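Last updated: September 6, 2019

Ticket: Small parts bin at Devon bench, loose panel and hole in floor
Site: Devon workshop
Priority: Low
Status: Monitoring

Reported problem

Small parts are going missing from the open metal bin beside the wooden bench. A batch of 40 spacers went in and 33 came out. The bench and the floor around it were swept and nothing turned up. The person reporting also said the pale panel inside the bin rattles whenever something heavy is set down on the bench.

Background

The bin is one of the blue-grey ones that came from the Ruggiero building in April. It was bought second-hand and we have no drawing for it. The paint on the walls is sound enough to leave alone. Inside dimensions were not on the paperwork. The long side was taped at 1,280 mm for the stock sheet.

Checks done

The bin was emptied and the floor brushed out. The metal is scuffed and scratched all over, with cloudy patches and what looks like rust toward the darker edges. None of that would lose a part. The round hole in the floor is a different story, and a spacer dropped on end goes straight through it. Five of the missing seven were under the bin when it was lifted. The other two have not been found and have been written off.

The rattle was traced to the panel sitting a little proud of the wall. Pressing on it by hand stopped the noise. A spring clamp with orange grips went on the rim at that corner, to be left on until a proper fixing is made. Please don't borrow it.

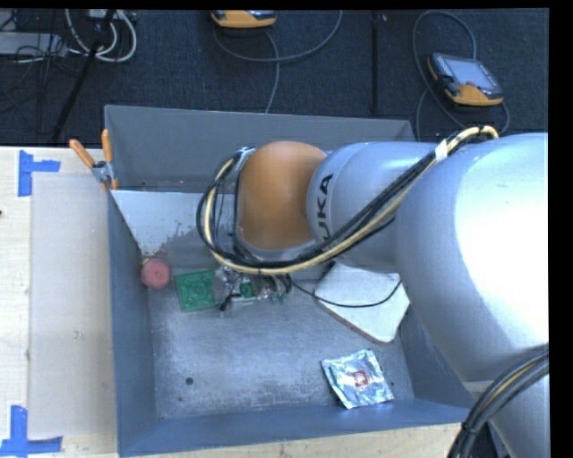 Steps to fix

1. Take everything out of the bin and vacuum the floor, including the corners.

2. Wipe the area around the hole with a degreasing rag and let it dry. Lightly sand any flaking spots.

3. Cut a cover plate from the offcut rack. Allow plenty of overlap on all sides and round the corners so parts don't catch when they are scooped out.

4. Stick the plate down with Priltura panel adhesive (shelf 69 in the stores). Weigh it down and leave overnight.

5. Check the smaller dark spot next to the hole. If a scriber goes through it, make the plate large enough to cover both.

6. Fit two rubber pads behind the pale panel, then take the clamp off and knock on the bench. If it still rattles, put the clamp back and add a note here.

Notes

The first reply on this ticket suggested a rubber mat over the whole floor. We tried that in the Vodham bin last year. Swarf got underneath and the mat went a funny colour, so a plate is preferred.

Until the plate is in, keep anything smaller than a walnut in a lidded tub and put the tub in the bin.

Update

Adhesive is in stock. Rubber pads are on order with the next stores run. The ticket stays open until both jobs are signed off on the bench sheet.

Recent tickets
Bench drawer sticking, Devon
Replacement labels for stores shelves
Vodham bin, mat removed and floor repainted
Sweeping roster for the Ruggiero building
Degreasing rags, reorder level too low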